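Hikthorpe Surface Care Notes
Version 10, last revised 20 July 2024
Maintainer: Areeba Malik

Summary

Hikthorpe is a text collection of cleaning and maintenance notes for household surfaces, written by property managers and cleaning staff. Each record covers one surface, one product type and one outcome. The collection was built to support search and lookup tools for building maintenance.

Contents

Records are stored as tab-separated text in UTF-8, one file per room type. Fields:

record_id: integer, stable across versions
room: kitchen, bath, laundry, hall, other
surface: free text, normalized to lowercase
agent: product class (acid, alkaline, neutral, solvent, abrasive)
dwell_min: contact time in minutes, blank if not reported
outcome: clean, residue, dulled, damaged
note: free text, up to 90 words

Brand names were removed from the agent field but may remain in note. Values of dwell_min above 5 were checked by hand against the original entry.

Surface terms

Contributors did not use one vocabulary for sinks and counters. "Vanity top," "counter" and "sink top" were merged under countertop. Basins keep their own label, even where the note treats counter and basin as one surface. Backsplash ledges are tagged backsplash_low and full wall coverings backsplash_full.
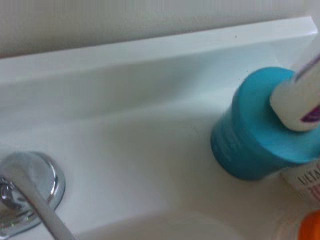

Figure 1. White bathroom countertop with backsplash_low; basin at lower center.

Notes on grout and caulk are filed under the surface they adjoin. The original wording is kept in note. Version 6 filed them separately, and queries written for that version will return fewer rows.

Known issues

Kitchen records outnumber all other rooms combined. The outcome field is self-reported and was not verified. "Dulled" and "residue" are often confused on glossy surfaces. Users training classifiers should consider merging the two.

Loading

Run load_notes.py with the path to the data folder. Add --strict to reject rows with a blank agent field. The Itetti export script is deprecated and will be removed in the next version.

License and contact

Text is released for research and internal business use. Redistribution requires the license file. Send corrections, with the record_id, to Vangelis Margaritis at Belhaj.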